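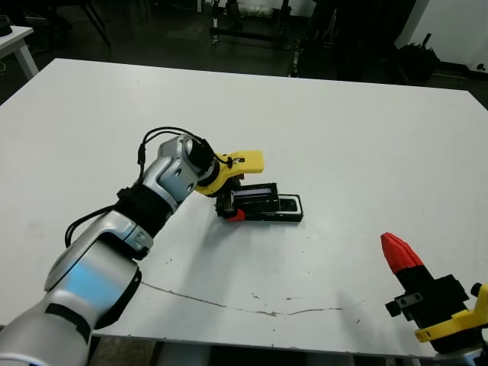
15th January

It is raining again in Narnside, and I have spent the morning with my tea and my bread notebook. I started the notebook in October, when I decided that I will learn to bake rye bread the way it was made in my childhood, dark and sour and a little bit sticky in the middle. In the shops here you can buy something with the name of rye bread, but when you read the packet it is mostly wheat with some colour in it. I ate it for many years and complained for many years, so it was time to do something.

The first loaves were very bad. One of them I could not cut with the knife, and the birds in the garden did not want it also. My mistake was in the starter. I fed it with white flour, as the recipe on the internet told me, and it was growing nicely, but in the rye dough it became lazy. Now I feed it only with wholegrain rye from the mill in Briltier. It smells like apples on a good day and like old paint on a bad one, and I have learned to wait for the apples.

The second problem was the water. Rye drinks much more than you expect. The dough should look like wet cement, and you must not try to knead it with your hands. I use a big spoon, mix until there is no dry flour, and leave it alone. For those who asked in the comments, this is what I use now for the small tin:

200 g of ripe rye starter
232 g of warm water
3 spoons of dark malt syrup
rye flour until the spoon stands by itself
salt, and caraway if you like it (I like it)

Before the oven it needs a long rest in a warm place. My kitchen is cold, so I put the tin near the boiler with a wet towel over it. When small holes come on the top, it is ready. I bake it until the middle shows 95 degrees on the thermometer, then I wrap it in cloth and do not touch it until the next day. This is the hardest part of the whole recipe — the smell is in every room and you are not allowed to eat.

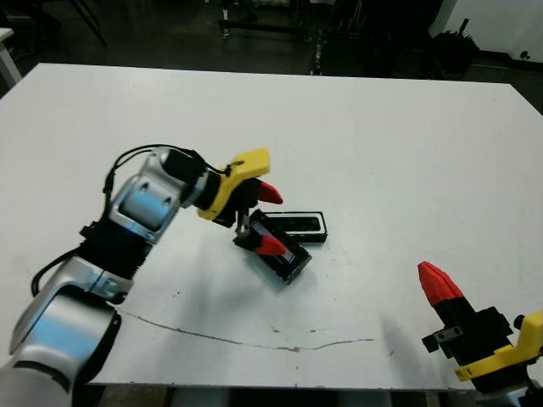
White tabletop, with a silver and black arm on the left.

Last week I took half a loaf with me on the train to Roneck, with butter and a piece of smoked cheese. The lady in the next seat asked what smells so strong. I gave her a slice and she ate it politely, but I think she was not convinced. It is a taste you should meet when you are small, maybe.

A reader from Ruawai wrote to me that she puts cold coffee in her dough in place of a part of the water. I have not tried it yet. If somebody else did, please write how much coffee, and if the bread becomes bitter — my next starter will be ready tomorrow evening.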